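Velberg bench safety kit for small robot arms: a review after 7 months

I've been running a two-arm setup on a timber table in the back half of our workshop in Juredville since autumn, mostly folding and sorting clothes. For the first few weeks my safety plan was a strip of yellow tape and a habit of yelling "clear!" before I hit start. Not great! So when the Velberg kit popped up at Gaka, my usual supplier, I grabbed one, partly for the e-stop and partly (I'll admit it) for the rule book.

You get a mushroom-head stop button on a decent length of lead, a pack of cable clips, a roll of floor marking tape, 5 lockout tags and a spiral-bound booklet called the Bench Practice Guide. The booklet runs to 61 pages and I read the lot over two cups of tea, which tells you the writing's pretty good. It's clear that it isn't a substitute for a proper risk assessment under whatever rules apply where you live, and it says so again at the start of every chapter, in case you skipped the first one.

The button is lovely. Big, stiff, satisfying clunk, twist to release. What I like even more is the section on what happens after you let go of it: releasing the stop should never set the arms moving again by itself, you need a separate, deliberate restart. Mine didn't work that way out of the box (my wiring, my fault) and I'd never have tested it if the booklet hadn't told me to. There's also a bit on what the arms do when power drops, because some will just flop, and you want to know that before your hand's underneath one. 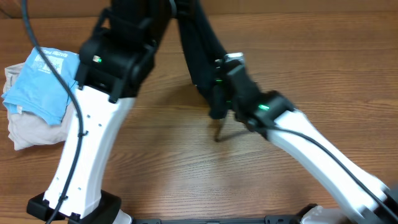
Do I still need a marked zone if my arms are small and slow?

Mark it anyway. Small arms can still pinch a finger between two links or against the tabletop, and the zone should cover the full reach of both arms plus whatever they're holding, even if your program only uses half of it.

The guide is strong on cables too. Clip them along the link, leave enough slack at each joint for the full range of movement, then jog every joint slowly to both ends and watch for tugging. I did mine on a rainy arvo and found one lead that went tight as a guitar string near full extension. Ten minutes' fix, and the clips in the kit have held up fine.

Now the grumbles. The floor tape is rubbish. It lifted at the corners within a fortnight on our concrete and I've gone back to the Bangash stuff, which costs a bit more and stays put. The lockout tags are nice and thick but the ink fades, so use a paint marker. And the pre-start checklist in the back of the booklet is printed on glossy paper you can't write on with a biro. Who signed off on that? I photocopied it and stuck it on a clipboard.

I'd also have liked more on two arms sharing one workspace. There's a page and a half, mostly saying to give each arm its own area and treat the overlap as somewhere only one goes at a time. Sensible enough, but I wanted some worked layouts.

At nearly 100 dollars it isn't cheap for a button and a book, and if you've already got a good e-stop wired in you could skip it. Starting from scratch, I'd buy it again and bin the tape. Four stars from me, and I've told Gaka they should sell the booklet on its own.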